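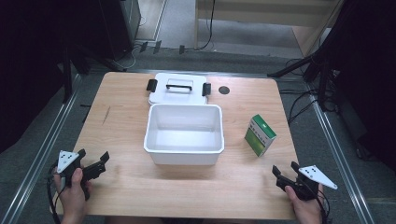 Packing table 2, hand grippers, tub with the lid off and one carton.

Ondton site - staff meeting on the packing change, March
Chair: Ngozi Adeleke. Notes: So-yul Ahn (typed fast, sorry)

1. Last minutes
Taken as read. One fix - night crew was told about the rota, day crew wasn't.

2. Where the training is at
Packers doing the job with the hand grippers, arms from Rey learn off the recordings. 277 good runs kept so far for carton into tub. Ornell want 2163 before they'll switch anything on. Ngozi thinks that's winter at the earliest. Lids come after, clips are fiddly with two jaws and everyone is slow at it.

3. Hands and wrists
Sore thumbs from three people. Agreed 20 minutes on the grippers then swap out, no exceptions for finishing a tub. Question from the floor whether lighter grips exist. Ngozi to ask Ornell. Cables also dragging on the left side for shorter staff, same list.

4. Pay and jobs
Long one. Gripper shifts paid at trainer rate, backdated to the start of the trial. Management position is no job losses at Ondton while the trial runs. Asked what happens after the trial. No answer tonight, Ngozi will get it in writting and pin it up in the lunch room. Several people not happy with that, asked that it be minuted. Minuted.
Prullau site had its packing line changed over last year, the packers there moved to checking and refills. Some like it, some say it's dull and you stand more. Agreed to send two of ours to have a look.

5. Recordings
Hands on the table only, no sound. Staff want to know how long it's kept and whether speed gets looked at for reviews. Ngozi: not for reviews. Wants that in writing too - carried.

6. Any other business
Locker 21 still jammed. Fridge.

Closed 4.40 pm.

Comments (3)

packer_dee: backdated is good but which pay run??

Marty, nights: Can nights get a spot on the Prullau trip, its always days that go

So-yul Ahn: Next one for the pay I'm told. Marty I've put your name down.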